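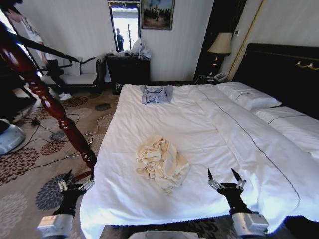 Ailbhe McGrath asks whether the Flirnlow folding kit is meant to do soft items straight off the bed at all, or only off the flat table that ships with it. Fair question, and one I should of put to the vendor before we signed up for the trial. Sent it over today along with the rest of this.

**Ticket 546**
**Opened:** Jul 11, 2018
**Product:** Flirnlow two-arm folding kit, trial unit, Jekgate control software
**Site:** Breathnach guest house, bedroom
**Priority:** medium, going to high if we lose the room slot
**Status:** open

### Problem

Kit starts fine, homes fine, both arms come up to the ready pose. Start a fold job on the bed and Jekgate sits on "finding item". Then one of:

- picks the right item, reaches, stops short, throws "no surface"
- picks the cover of the bed as the item (!!) and wants to fold that
- times out, arms go back to ready

On the table, same software, same settings, no trouble. So it's the bed or something to do with the bed.

### What's on the bed for the test

White duvet, cream cloth left in a heap mid mattress, light blue-gray piece further up toward the pillows, more or less flat. The heap is the one that fails most. Light on white, my guess is it can't tell where one ends and the other starts. Only a guess.

### Log

**Run 1.** Defaults. Cream cloth. Time out.

**Run 2.** Defaults again, didn't touch anything. Picked the duvet. Hit stop.

**Run 3.** Went to Item > Contrast, put it up to 15. Found the cloth, reached, "no surface".

**Run 4.** Contrast 16. Same. Don't bother going higher, the slider goes on but the preview turns to mush.

**Run 5.** Told it to do the blue-gray one first. Found it right away. Reached OK, closed, lifted a corner, dropped it. Closest we've got.

**Run 6.** Repeat of 5. "No surface" again. No idea why, same item, same settings.

**Run 7.** Re-did the height setup with the bed as the work surface. Manual says press the probe down till it beeps. On a mattress it keeps sinking and beeps wherever it feels like. Got two readings in the same spot that didn't agree. I think this is the real fault, or half of it.

### Reply from vendor (Declan Ó Gríofa)

> Thanks for the log. Short answer, yes, beds are supported, but you need the soft surface profile and it isn't on by default. Jekgate > Surface > Soft. Trial units went out with that menu hidden, which is our mistake. Unlock code is coming by separate email.
>
> Please don't use the probe on a mattress. Soft profile skips it and takes height from the head camera.
>
> On picking up the duvet: set a max item size. Anything bigger gets treated as background. That one should work on your present version.
>
> Can you tell me which version you're on? Bottom of the About page.

### Back to us

Version 2. Just says "2", nothing after it.

Max item size set. Run 8: duvet no longer picked, good, that part can be closed. Cream cloth found on the first go. Still "no surface" on the reach, as expected until the code turns up.

Code not here yet. Checked spam.

### Cost question, parking it here

Quote has the Rorano support plan as an extra from January. If the soft profile is part of that plan and not part of the base kit then we need to know now, becuase beds are the whole reason for the trial. The table folding is nice but a person does it quicker. Declan please answer this one in writing.

### To do

- [x] Max item size
- [x] Send version
- [ ] Unlock code, enter, restart Jekgate
- [ ] Wipe the mattress height readings from run 7 before doing anything else
- [ ] Re-run cream cloth, then blue-gray, soft profile on, contrast back to default
- [ ] If it still drops the corner, send grip force log for both arms
- [ ] Answer on Rorano plan

Ailbhe wants the table runs written up too, seperate ticket, will link it when it's in.

Leaving this open.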